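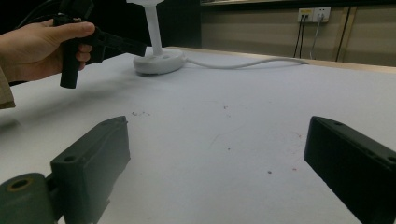
3. Task Lighting at Shared Desks

3.1 Setting and materials

The study was carried out in two office buildings, one in Akonau and one in Lutport, both occupied by firms that had moved to unassigned seating before the work began. Ceiling lighting in both buildings is switched by zone, and a worker at a given desk has no control over it. Desk lamps had been provided in Lutport but were not fixed to particular desks. In Akonau they were supplied for the study and left in place for its full length.

Desks were grouped by distance from the nearest window. The near group covered desks whose closest edge lay within 3 m of the glass, and all others were assigned to the far group. Desks beside interior glass walls were treated as far desks, as daylight reaching them had already crossed a corridor. Desks used for printing or mail were left out.

Illuminance was measured on the desk surface at the point where a sheet of paper would lie for a seated reader. Readings were taken with the lamp off and then with the lamp on at its highest setting, with the ceiling lighting on in both cases. The meter was left to settle before each reading. Measurements were made in February after dark so that the lamp contribution could be separated from daylight. A second set, taken at midday on a Wednesday, was used only to check the grouping of the desks.

3.2 Recording lamp use

Lamp use was logged by a plug-through power meter at each desk. The meter stored a value every 10 seconds. A lamp was counted as on when its draw stayed above the standby level for 18 consecutive readings, which removed short events caused by plugging in chargers on the same outlet. Presence at the desk was taken from the booking system and corrected by a pressure pad under the seat cushion. Where the two sources disagreed, the pad was followed.

Share of use was then defined as lamp-on time divided by occupied time, expressed on a scale from 0 to 100. Desks with less than one full working day of occupied time were dropped. No correction was made for workers who returned to the same desk. The booking records we received did not carry personal identifiers, and repeat visits could not be traced. This limits what can be said about habit, a point taken up again in Section 5.

3.3 Treatment of surface reflectance

Pale desk surfaces return a large part of the incident light toward the face and the screen. Abdella's procedure treats the desk as a uniform diffuse reflector and applies one value to the whole surface. We kept that assumption for the Lutport desks, which had a matte finish. It was less suitable in Akonau, where the finish had a slight gloss and the reflected image of the lamp head could be seen from some seating positions. For those desks a separate luminance reading was taken from eye height and entered as its own term.

Paper, keyboards and other items lower the effective reflectance of a desk in use. We did not model this. Thaler and Nikolaidis report that clutter shifts the result by less than the difference between two lamp positions, and our own trial readings in Lutport were in line with theirs.

3.4 Lamp position

Workers were free to move the lamps. Position was noted at the end of each day as left, right or rear, relative to a seated user. Lamps found unplugged were recorded as such and plugged in again before the next morning. The Rollbridge classification has further classes for clamp-mounted and floor-standing lamps, and these were not needed at either site. Position data were merged with the power log by desk and day, and days without a position note were kept in the analysis of use but excluded from the analysis of glare.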